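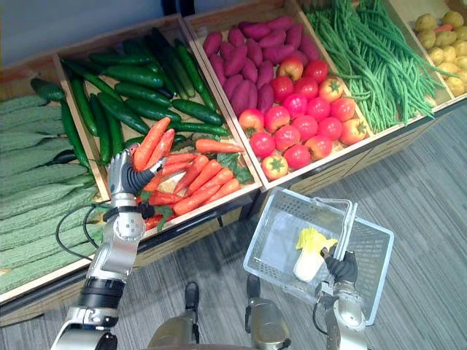
Banca de legumes – conjunto Stokent
LEIA-ME

O conjunto Stokent reúne as imagens e as listas de artigos da banca de legumes montada na sala de ensaio da Evard. A banca é um móvel comprido e baixo, de madeira, aberto em cima e dividido por tábuas claras, com um tipo de legume em cada compartimento. Os pepinos ficam entre os melões-amargos e as batatas-doces, e alguns passam por cima da divisória para o lado dos melões. Essas sobreposições são mantidas: na anotação, cada peça conta para o compartimento onde tem a maior parte do corpo.

Conteúdo

imagens/ – 300 ficheiros JPEG, numerados por ordem de captura
listas/ – 135 listas de compras em texto simples, uma por ficheiro
artigos.csv – nome do artigo, compartimento, estado da reposição
notas.txt – observações de quem montou a banca

Versão atual: 3. As versões anteriores usavam outra numeração dos compartimentos e não devem ser misturadas com esta.

Tarefa

Cada lista pede entre um e cinco artigos. Os artigos são retirados da banca e postos num cesto de compras. No fim, tudo volta ao compartimento de origem e a banca é arrumada para a lista seguinte. Arrumar significa repor o tipo certo no lugar certo. Não é preciso alinhar as peças, e os montes soltos são aceites.

Nomes dos artigos

Os nomes seguem a tabela da Manolakis, em português europeu. Usa-se "melão-amargo" e "couve-chinesa", no singular e com hífen. "Cenoura" inclui sempre a rama, quando existe. Uma folha solta sem legume correspondente é registada como "folha" e não entra na contagem da lista.

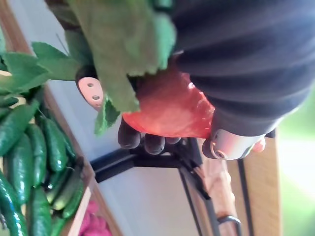
As folhas merecem atenção na anotação, porque tapam com frequência parte do artigo que está por baixo. Nesses casos preenche-se o campo "oclusao" com "parcial" e mantém-se o nome do artigo, desde que a forma e a cor bastem para o reconhecer. Se não bastarem, escreve-se "indefinido". Não se tenta adivinhar a partir da lista.

Limitações conhecidas

– A disposição dos compartimentos é a mesma em toda a versão 3.
– 180 imagens têm anotação completa. As restantes indicam só o compartimento.
– A coluna de reposição tem campos vazios nas listas gravadas à sexta-feira.
– Não há pesos nem preços.

Conversão

Os ficheiros CSV estão em UTF-8, separados por ponto e vírgula. Quem usar o leitor da Proreck tem de mudar o separador antes de importar, ou os nomes com hífen aparecem cortados.

Contacto

Correções aos nomes e às contagens: Angeliki Katsaros. Indicar o número da imagem e o compartimento. As correções recebidas até março entram na próxima revisão do artigos.csv – as imagens não mudam.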